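Let the Planner Say It Doesn't Know

Last updated: 6/6/25

Quick one, written between builds. It got longer than I meant.
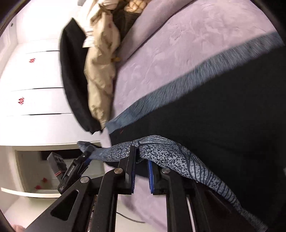

My complaint is with the label field. Every cloth stack I've worked on has one, somewhere between perception and planning, and it wants a noun. Sleeve. Collar. Hem. Leg. The planner can't start until it gets one. Fine for a T-shirt on a table. Now take a bed with clothes on it, blue-grey patterned piece held by its pointed end in one gripper, the other gripper coming up at its lower edge, a big stretch of black fabric right behind. Is that a sleeve? Looks like one. Could be some other narrow part of something. I've gone back and forth on it myself and I have a whole human head to do it with. Our schema says pick.

So the software picks. It says sleeve, and from then on everything downstream treats it as a sleeve, with a cuff end and a shoulder end and a torso that must be over there someplace. The planner pulls up the sleeve routine and starts looking for a shoulder. The black fabric is next to it, so guess what becomes the torso.

I'd like us to stop doing this. That's the essay, the rest is arguing.

Where I'm coming from: I work on Marulanda, the planning layer. Jyoti Sisodia's side is Mallis, which is perception. Between the two there is a message type that was written in one afternoon by people in a hurry, me included. It has a part name and a confidence. We all told ourselves the confidence would take care of it. It didn't. Marulanda reads the confidence exactly once, compares it to a threshold, and throws it away. I know because I wrote that line. It has a comment above it saying "revisit."

Back in May we went through 1214 clips, two labelers each, same tool, same guide. They disagreed on the part name in 134 of them. I expected dark cloth and motion blur. Some of that. But most of the ones I opened were perfectly sharp. Good light, clear print, you could see every stripe. The pixels were all there and the name still wasn't, becuase the rest of the garment was under something else. You can't sharpen your way out of that. More training data on sleeves won't do it either, it'll just make the thing say sleeve louder.

Socorro Bermúdez, who ran the labeling, had the fix in front of us the first week and we didn't take it. She asked for a "can't tell" button. I said no. My reasoning at the time, and I was pretty pleased with it: if you give people an out they'll use it, the data gets mushy, the planner can't consume a shrug. All three of those are true. People did use it once we finally put it in. Good. They used it where they couldn't tell.

Now the real objection, which isn't about labelers. It's that a planner has to do something. You can't stand there holding cloth forever. Virgil Voicu makes this point better than I do and usually at higher volume. His version: a wrong guess that moves gets you new information, an honest shrug gets you a timeout. And he's right that the first prototype with an unknown state was awful. It would grab, fail to name what it had, back off, grab again. Very humble. Useless.

But that was a bad design of ours, and I don't think it says much about the idea. We had wired unknown to "stop." Unknown should be wired to a different set of moves. There are plenty of things you can do with a piece of cloth without knowing what it's called. You can lift it a little and see what comes with it. You can run the second gripper along the edge. You can tug and watch which other patches move, that one is my favorite, it's cheap and it tells you more about what's attached to what than any single image will. Go back to the bed. Don't ask if the patterned piece is a sleeve. Ask if the black fabric moves when it does. If yes, one garment, probably, or they're tangled, and either way you've learned something you can plan on. If no, it's two things and you were about to fold them together.

None of those moves takes a noun. They need: where's the edge, what am I touching, how thick is it between the pads, which way does it hang. Geometry and contact. We have all of that! We compute it, in Mallis, and then we drop it on the floor at the message boundary so that we can pass a string.

That's the part that bugs me most. The string came from us wanting to read our own logs. "Grasped sleeve, moved to fold line." Reads great in a demo review. And it is handy, I'm not saying rip names out. If Mallis is sure it's a collar, say collar, use the collar routine, go fast. Names are a shortcut. My gripe is when the shortcut is the only road.

Side issue, sort of. Print. A busy speckled pattern with dark lines across it is nasty for anything that finds folds from shading, since a printed line and a crease can look alike from one view. Somebody will say this is a perception bug, send it to Jyoti. She's had it sent to her plenty. Her answer is that from one image, sometimes it's a stripe and sometimes it's a crease and the right output is "one of these." Which we have no field for. Of course. So Mallis picks there too, and now it's two forced guesses stacked on each other, and the planner sees a clean result with a nice number on it.

What I'd change, in the order I'd do it.

The message carries a short list of candidates instead of one winner. Unknown is allowed on the list and allowed to be first. Part names optional. Edge, contact and local shape required, always. If perception can't supply an edge then say that too.

The planner keeps the list alive while it moves. Crosses things off. Right now we replan from scratch on each new name and forget we ever had doubts, so it can flip sleeve, leg, sleeve, and each time it's totally certain. I've watched it do that in replay. It's like talking to a guy who's never been wrong because he can't remember this morning.

Then the tooling, and this is where I lose people, but I think tooling comes before any model work. Plukeck is our replay viewer. It draws the chosen label over the frame in a big friendly font and hides everything that lost. So whenever we debug, we debug the winner. Awuor Mugo patched a branch to show the runners-up with their scores, took her a day or so, and in the first session with it we closed 13 tickets. Not because the bugs were fixed. Becuase they were all the same bug. Every one was a near tie where we'd shown ourselves only the top line. Some of those tickets had been assigned to three different people with three different theories. One of the theories was mine and it was about cable noise.

That branch is still not merged. The reason on the review is that it makes the view cluttered. Well yes. The bed is cluttered.

Metrics too. We score part-name accuracy. If that stays the headline number then anybody who adds an unknown state makes the number worse, and they'll get asked about it in the meeting, and they'll take it out again. I've seen this exact thing happen on a previous team. You have to score it differently: how often did a wrong name lead to a wrong move. A "don't know" followed by a small tug followed by the right name should count as a good run. Today it counts as a miss and then a late hit.

Jairo Pacheco asked me what this costs in cycle time. Fair. Some. The probing moves aren't free and on easy clothes you don't want them. I don't have a number I trust, we've only run it on the Jallden setup and the software there is behind by a couple of releases. My guess is slower on the easy stuff by a bit and a lot less rework on piles. It's a guess. I'd put it on the candidates list.

What I won't accept is the argument that we should wait for a better model and then the names will just be right. Maybe they'll be more right. But half a garment under a pile is half a garment under a pile, and whatever you can't see stays unseen until something moves it. The model doesn't have an arm. The planner does. Seems odd to build the one component that can go find out and then forbid it from admitting it needs to.

Draft of the new message is in the Marulanda repo, branch called maybe-sleeve. Comments open. Virgil, I know, I've left you the timeout section to write yourself.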